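4. Swatching your colours on the grid sheet

Right, this is the bit I like best, so put the kettle on! Before you let any colour near your good paper, I'd really like you to make a swatch sheet. I skipped it on my first Flitholm set and ended up with a birthday card in a pink I never meant to use.

What you want on the table: one printed grid sheet (page 2 of the Kellska sheet pack), your colour, a dabber or a bit of folded cloth, and some scrap.

1. Clear yourself a decent space and wipe the table down. A crumb under the paper will show up in every stroke that goes over it.

2. Lay the sheet down with the lines facing you. It doesn't have to be dead straight (mine never is), and I don't tape it.

3. Pick up a little colour and dab it on your scrap first. If it blobs, dab again.

4. Make short diagonal strokes, all leaning the same way. Start loosely in the upper rows and don't fuss about keeping inside the boxes.

5. Go over one corner again, with the strokes closer together, so you can compare light cover with heavy. 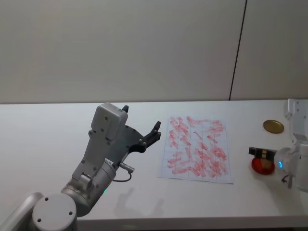
Fig. 6. Grid sheet with red-pink strokes, loosely spread in the upper rows and densest at lower right.

6. Leave the sheet flat for 20 minutes, then write the colour name on the back in pencil.

Note: the grid lines are pale blue on purpose, so they don't fight with your colours. If you print your own copies, don't let the printer "improve" them to black. Mine did, and I'd told it to do 500!

Caution: don't rub back and forth. Wiping one way is fine, dabbing is fine, but scrubbing roughs up the paper and the colour goes patchy. Keep your sleeves out of it too.

If you're using the Correia reds, do a second sheet the next day and keep the pair together in your folder. They go in the pocket behind the colour chart, and the chart itself is in section 5.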